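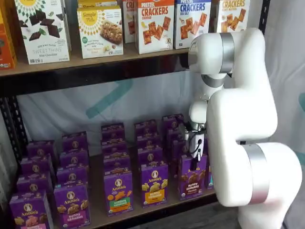
List home Subscribe Search Prev in thread Next in thread By date By author

Re: Darwish or Asov for tight shelves?
From: Damilola Danladi
December 2025

Hello all, and thank you for the kind notes after my last long ramble. I promised an answer to the message below and then let it sit while we finished the second gripper, so my apologies for that. I'll quote the whole thing so nobody has to dig.

> We have to choose between the Darwish two-finger and the Asov for
> picking cartons off a retail shelf. Our cartons are thin board, mostly
> air, and they stand several deep with hardly any room at the sides.
> The Darwish has the longer stroke but I worry about its force control.
> The Asov people say theirs is gentler. Has anyone run both on the same
> arm, with the same controller? We're on Mamari here and would like
> to stay on it. Brochures I have plenty of!

We have run both now, on one arm, with Mamari 3 doing the driving, and I'm happy to share what we have. The log stands at 1490 attempts, with 612 of those on the Darwish and the rest on the Asov. I know that's lopsided. The Darwish went first and then went back to Govthorpe for a new finger mount, and by the time it came home we were well into the other one and I didn't want to swap halfway through a set.

We used ordinary grocery boxes the whole way, crackers and cookies, standing upright on metal shelving with another shelf over the top. I would really urge you to keep the upper shelf in if you do your own trial (we took ours out for the first few days to make life easy, and every one of those runs had to be thrown away). The wrist has to come in under the front beam and still point down, and that rules out a good half of the poses the planner likes best.
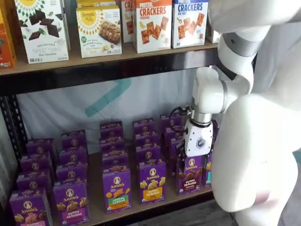
Where you grip matters more than which gripper you buy, at least with cartons like yours. We started by going for the middle of the front panel, squeezing side to side, and the fingers kept nudging the neighbors. Then we moved to pinching at the top edge, as with the chocolate Bunny Grahams box there in the front row, and most of that trouble went away. You can see how close the next purple box stands on the left, and how little the finger has to work with. Do watch your cable too. Ours loops out beside the wrist, and I'd like it shorter or tied back before we do anything faster.

As for the two hands themselves, the Darwish is the stronger and the more forgiving of a bad camera estimate. It opens wide, so if you're off by a bit you still come down around something. But it comes down hard unless you tune it, and I spent more evenings than I'd like to admit on that. The Asov is gentle straight out of the box, just as they told you, and its feedback is lovely to work with. Its weakness is reach. The fingers are short, and on the back rows the body of the gripper gets to the cartons before the fingertips do. We lost 68 picks that way, every one of them behind the second row. 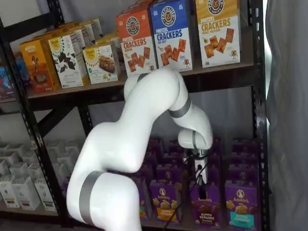 Does Mamari need a different driver for each gripper?

One driver covers both, but you keep a separate settings file for each, and the tool offset has to be entered again every time you swap. A swap takes us about twenty minutes with the offset check included.

If it were my money, and your cartons are as light as you say, I'd take the Asov and ask them for the longer fingers. If you expect to fish from the back a lot, take the Darwish and set aside a week for the force settings. I'm glad to send our settings files for either one to anybody who writes to me off list. The camera comparison is still going on and I'll post that separately when the numbers are fit to be looked at.

Warmly,
Damilola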